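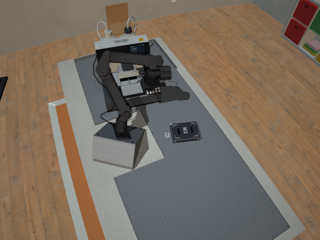 Simulated bench cell with the arm over the black platform; plate N1 is at center.

Takano 2 is a motion planning and cell simulation package for small laboratory arms. I used it to build and run one benchtop cell, starting from an empty project. Mandla Baloyi wrote the instrument drivers and I did the rest.

Scene building is the strongest part. Fixtures snap to the hole grid of the perforated board, and each one carries its own coordinate frame. Plate N1 is the only fixture whose lettering reads upside down from the default camera. The label follows the frame definition, so flipping it means editing the frame and replanning everything that refers to it. A display-only rotation would be welcome.

Planning is sampling-based with a smoothing pass. I ran 367 pick requests against the vial rows. The planner returned a path for 292 of them on the default settings, with a median time of 215 ms. Most failures were in the wrist approach, where the capped containers behind the instrument and the tubing over them were treated as one solid convex block. Switching those meshes to decomposed collision shapes cleared nearly all of them, at the cost of a slower scene load.

Cables are the weak point. The loops on the arm are drawn but not checked for collision. Kingi, which we used before, lets you attach a swept volume to a link – crude, but it catches the obvious cases. In Takano you have to pad the elbow by hand.

Perception tooling is thin. Small marker tags can be placed beside a fixture and the simulated camera will report a pose, with noise set by a single scalar. There is no lens model and no way to simulate partial occlusion by the gripper. Leonie Gilchrist has a Zokance plugin that adds both, but it lags the main release.

The log viewer is good. Joint states, planner calls and driver messages share one timeline, and it exports to plain CSV.

Recommended for fixed cells with rigid equipment. For anything with a lot of tubing, wait for the next release.

Tested May 10, 2021.

This site uses cookies to remember your settings. Accept | Manage
© 2021 Nasunness | Contact | Back to top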